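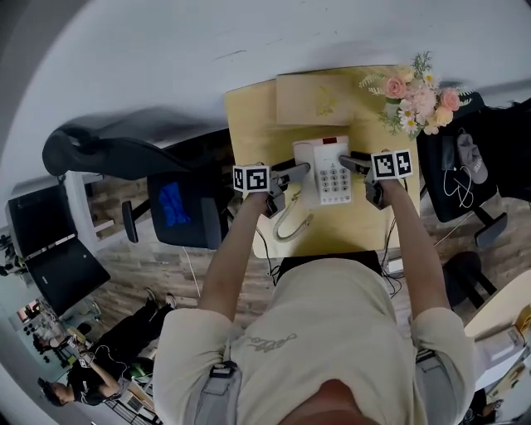 **Can a corded desk phone be cleaned without unplugging the line?**

Unplug the line cord first, then wipe the base and handset with a cloth dampened in mild soap and water. A ringing line carries enough voltage to be unpleasant through a damp cloth, and a disconnected phone also won't dial anyone while you press on the keypad.

My phone is a basic white model with a coiled beige handset cord. The keypad is grimy and the cord has twisted itself short. I have the line sorted out, so what I need is a method for the keys and the coil. I would prefer not to open the case.

Posted by Nilmini Wanigasekara, April 20, 2024

---

**Casimiro Cifuentes**

Keypad: use cotton swabs and 70 percent isopropyl alcohol. Wet the swab, press it against a paper towel, then run it along the gaps between the keys. Do not spray the phone. Test the alcohol on the underside first, as printed numbers on cheaper keys can lift.

Coil:

1. Unclip the cord at the base end only.
2. Hold the loose end up and let the handset hang until it stops spinning.
3. If a section has reversed direction, start at the end nearest the reversal and rewind it by hand, turn by turn.
4. Wipe with soapy water, dry, reconnect.

Keep water out of the clips at both ends. I used Pellska wipes on an older phone and they left a film, so I went back to plain alcohol.

---

**Yiran Jiang**

just buy a new cord. they cost less than the alcohol

---

**Jarmila Procházka**

Casimiro's method works for twists. It will not restore a cord that has been stretched. For that, wind it tightly on a pencil, tape both ends and leave it for roughly 8 hours. Results vary with the plastic.

Placement matters too. A cord left hanging over the front of a table gets caught by chairs and sleeves. Set the phone farther back and keep the slack on the tabletop.

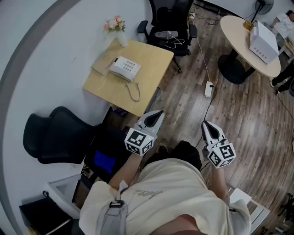 *Desk phone on a square table, cord hanging over the front edge.*

If you replace the cord, check the length with it relaxed. Some sellers list only the extended figure.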